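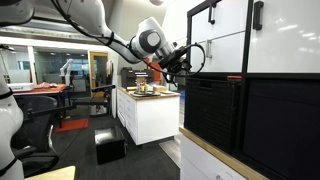 White fronts, black handles and a mesh bin in its cubby.

I've had white kitchen cupboards for long enough now to have opinions about them, and after last month's moan about fingerprints a few of you asked how I keep mine looking decent. So this page is all the drawer, handle and bin stuff in one go, in no sensible order. Put the kettle on, it's a bit long!

Handles first. People wipe the fronts and forget the handles, and then wonder why the whole lot still looks grubby. The muck is never on the bit you look at, it's on the back of the bar where your fingers curl round. I use an old sock, damp, with a drop of washing-up liquid, and thread it behind the handle and pull it back and forth like drying between your toes. Takes seconds. Then dry it the same way with the other sock (you will have an odd one, we all do). Black bars show limescale and dried soap, silver ones show greasy thumbs, so if you've got a mixture you get the joy of both.

And do check the screws while you're there. A bar handle that swivels even a tiny bit will chew a ring into the paint. Open the drawer, hold the bar still from the front and nip the screw up from the inside with a hand screwdriver. Please don't use the drill for this, I cracked a drawer front that way and had to ring Brasarard for a new one. They wanted the front number off the sticker underneath, 3256 in my case, and I was lying on the floor with a torch trying to read it. Write yours down somewhere now while you're feeling organised.

Mesh bins! I love them and they are horrible. Everything thin pokes out through the holes and all the crumbs drop through onto the shelf. My fix is a bit of thin card in the bottom, cut a smidge smaller than the base so you can get it out again. Cereal box is fine, printed side down. When it gets manky, bin it and cut another. For the mesh itself, don't bother with a cloth, it just leaves fluff in the grid. Take it outside, bang it on the step, then go over it with a dry washing-up brush. If it's greasy give it a shower in the bath and let it dry upside down on a towel overnight.

My friend Ngọc Dương puts a bit of coloured tape on anything that lives in a dark cubby, folded over so it makes a little flag you can grab. Hers are red for baking, green for tea and coffee, and so on. I copied her and I've stopped pulling out the wrong bin every single time.

Now, wooden worktops. I oil mine in September before the heating goes on and again in spring. Wash it down, leave it till it's properly dry, then thin coats, and I do mean thin. I put on a great puddle the first year and it was tacky for a fortnight. I leave each coat 20 minutes and then rub off whatever hasn't soaked in. 200 ml does my worktop and the island with a little left in the bottle. I've used the Domholm oil for ages, though the Prarnholm one smells nicer and I couldn't tell you there's any difference once it's on. Don't forget the front edge, it gets more splashes than the top does. And lay your oily rags out flat outdoors to dry before they go in the bin, they can heat up and catch fire if you scrunch them in a ball.

Yellowing on white doors: try bicarb mixed to a paste with water, on a soft cloth, and go gently in small circles. Test it inside the door first. It shifted the tea-coloured patch by my kettle but did nothing for the one over the toaster, so I suspect that's scorched and I'm stuck with it. No scourers, ever, they take the shine off and then the dirt really does stick.

What goes in which drawer is your business, but I'd say keep the top ones for things you reach for with wet or floury hands, tea towels and spoons and the like, and the heavy pans down low. I had my rice in a high cupboard for years, great big bag from Thái, the shop by the station, and got it on my head in the end. It lives at the bottom now.

Oh, and somebody asked about drawer liners. I paid 85p for a roll of the squashy non-slip stuff on the market and it's done three drawers so far. Cut it with kitchen scissors and don't stick it down.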